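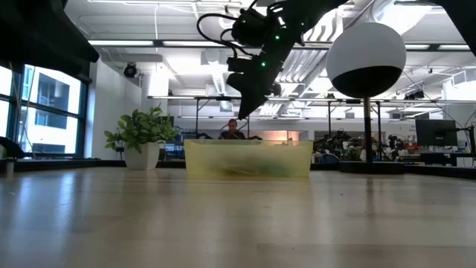
3. Setting up the table, bins and trays

This section covers the Kallberg table once the legs are on and the top is level. If you haven't done that yet, go back to section 2. Everything below can be done by one person except moving the table, which takes two.

The Kallberg is used mostly for sorting small loose items: rubber bands, clips, ties, tags, short lengths of cord. The bins and trays are from the Remance range. Older Lu trays will work too, but they don't stack with Remance trays and shouldn't be mixed in the same pile.

3.1 Placing the table

1. Choose a spot with daylight from the side if the room has windows. A glossy top shows long reflections from overhead tubes, and small dark items are hard to see in them. Turning the table a quarter turn is often enough to fix this.

2. Set the table height. The standard working height is 34 inches from floor to the top surface. For seated work, use the lower set of holes in the legs.

3. Check that the top doesn't rock. Press down at each corner in turn. If one corner gives, turn the foot on that corner until it meets the floor, then check the other corners again.

4. Leave enough room behind the table for a person to pull a chair out. In a shared office this is usually the thing that gets forgotten, and then the table gets pushed forward a little every day until it is in the walkway.

5. Run any lamp or device cords toward the back edge and down behind a leg. Do not run them across the working area.

CAUTION: Do not drag the table with bins on it. Take the bins off first, then lift.

3.2 Wiping down the top

Do this before first use and again whenever the top feels tacky.

1. Clear the top completely.

2. Wipe along the grain with a soft cloth, slightly damp. Plain water is fine for dust. For marks left by tape or labels, use a drop of dish soap in the water.

3. Dry with a second cloth right away.

4. Look across the surface from a low angle, toward the light. Smears show up this way when they can't be seen from above.

Do not use scouring pads, furniture polish or window cleaner. Polish leaves a film that trays slide on, and it takes several washings to get it off again.

NOTE: The wood varies in color from board to board, sometimes a good deal. Darker bands are normal and do not mean the finish has worn.

3.3 Placing the bins

A Remance bin holds items that have not been sorted yet. The walls are frosted, so you can tell that there is something in the bin and get some idea of its color, but you can't reliably tell what it is. Label each bin if you use more than one.

1. Put the bin near the center of the table, long side toward you. If you are left-handed, move it slightly to the right so your arm doesn't cross over it.

2. Keep the bin low. It should be filled no more than halfway. A full bin spills as soon as you start digging in it.

3. Put heavier items in a bin by themselves. Rolls of tape, for instance, will pin down everything underneath.

4. Keep drinks off the working area. A window ledge or a side counter is fine — just not the same surface as the bins.

5. When you finish for the day, put the lid on or turn a second bin over the top. Dust sticks to rubber and does not come off easily.

If you have plants on a counter near the table, water them before you lay out the trays, or wait until the trays are put away.

3.4 Using the flat trays

The flat tray (part 916) is where the sorting takes place. It has a raised rim and a shallow recess in the middle. The recess keeps small items together. The flat area between the recess and the rim is for items you have already picked out.

1. Set the tray directly on the table. Do not set it on a cloth or a mat, which makes it tip when you lean on the rim.

2. Take one handful from the bin and put it in the center of the recess. With rubber bands, a handful means what you can close your fingers around. More than that and the bands on the bottom never get looked at.

3. Spread the pile gently with your fingertips. Don't pull at it yet.
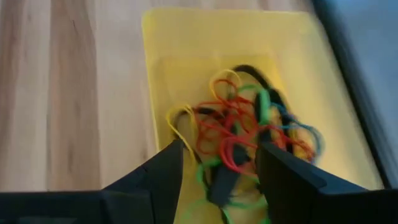
4. Start with the thickest bands. Wide ones tend to lie over or around the others, and once they are out the rest of the pile loosens. Lift a band straight up and let the thin ones fall off it. If they don't fall off, give it a light shake over the tray.

5. Next take any bands that are hanging over the edge of the pile or trailing away from it. These come free with almost no effort.

6. Leave the thin bands for last, especially where there are a lot of the same color. They loop through one another and will drag the whole pile along if you pull. Find one that lies on top, follow it around with a fingertip until you know where it goes, and slide it out sideways.

7. Check the bare tray for bands that match its color. Yellow bands on a yellow tray are easy to miss, and under strong light the paler ones can all but disappear. Run your palm over the recess before you call it empty.

8. Move the sorted bands into their containers and take the next handful.

CAUTION: Never stretch a band to free it from the pile. It can snap back toward the face, and it may take half the tray with it.

3.5 Sorting by size or by color

Decide before you start, and stick with it for the whole bin. Size is the more useful choice in most offices and packing rooms. Color works where the colors mean something, for example where a certain color goes on a certain delivery route.

If you need both, sort by width first. Then go through each width again for color. It sounds like twice the work but each pass is quick, and the second one needs very little concentration.

Throw away any band that:

— is sticky or has gone stiff
— shows small cracks when bent between two fingers
— has been knotted to repair a break
— has paper or label residue you can't rub off

Do not put cracked bands back in the bin for light use. They break into short pieces, and the pieces end up at the bottom with everything else.

3.6 Lighting

A lamp on its own base can stand on the table, off to one side of the bin. Place it on the side opposite your working hand. If the tray looks washed out at the top and dark at the bottom, the light is too close or too low. Move it back a hand's width and look again. The tray doesn't have to be perfectly even. You only need to be able to tell one band from the next.

3.7 Putting everything away

1. Empty the tray. Anything still unsorted goes back in the bin.

2. Wash trays in lukewarm water when they look gray or feel gritty. Not in the dishwasher — the rims warp.

3. Stack dry trays with the recess facing up, no more than 3 to a pile if the pile stays on the table. On a shelf they can go higher.

4. Store bins of rubber bands away from radiators and out of direct sun. A drawer or a closed cabinet is best. Replacement lids are sold under the Hitach name and fit all Remance bins except the deep one.

5. Wipe the table if it needs it.

3.8 Common problems

The tray slides when I work.
Wipe the underside of the tray and the table under it. If it still slides, there is probably polish on the wood. See 3.2.

The bands come out of the bin in one big clump.
The bin is too full, or it was shaken when it was carried. Pull the clump apart over the tray in two or three pieces and sort each piece separately.

Small items get caught under the rim.
Tip the tray slightly and tap the high side.

The bin rocks.
Look underneath. Most often there is a band stuck to the bottom.

Continue with section 4 for shelf brackets and drawer inserts.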